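Motness (workshop project)

Motness is a bar-tending robot project run by members of the Ralten shared workshop, who have spent several winters on it and have yet to be served a drink. It pairs a Franka Emika arm with control software called Gál, written mostly by Vasanthi Hegde at her kitchen table. The name comes from the village where the founders once waited 74 minutes for a round.

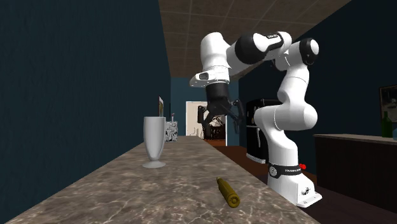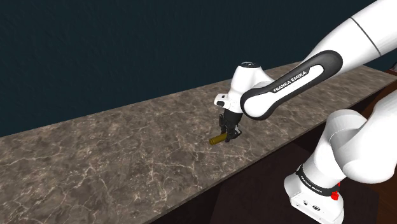

The Motness bar in simulation, with the arm at the marble counter. The second view has a small cylinder in the gripper.

Background

The project began one December, when Eilidh Drummond proposed a machine that could tidy a bar after closing. Calum Pringle wanted one that could pour. The two aims were merged in the founding notes, a document of 11 pages, of which four concern the name.

Early work was done on a home-made arm built by Angus Gourlay from window motors. It had considerable strength and very little interest in where it was going. After the loss of a shelf, members agreed that further practice should take place in a simulator until the software could be trusted near glass.

Simulated bar

The virtual bar was modelled by Gillespie Leckie, who gave it dark teal walls, a tiled ceiling and a long veined counter – a good deal smarter than the workshop itself. A stemmed glass stands on the counter in some layouts. Leckie has been asked more than once to stop decorating and fix the collisions.

The standard exercise is known as the Fitmont test, after the brand of shelving lost to the earlier arm. The gripper must come down over a small object lying on its side, close on it, lift it and set it upright without touching anything else. A full run is 40 attempts, each starting with the object turned to a different angle. Objects that roll are the hardest, and Hegde's notes on rolling are the longest part of the manual.

Software

Gál plans each movement in two stages, a quick sweep to a point over the object and a slow descent. The slow part was added by Drummond after an early version did both at the same speed. There are 148 adjustable settings. Pringle maintains that six of them do something.

Status

The code was last given a version number on 13 May 2025. Pouring is listed in the plans under "later", where it has been since the founding notes. Gourlay's arm is still at Ralten and holds the door open.

See also

Gál (software)
Ralten workshop
Fitmont test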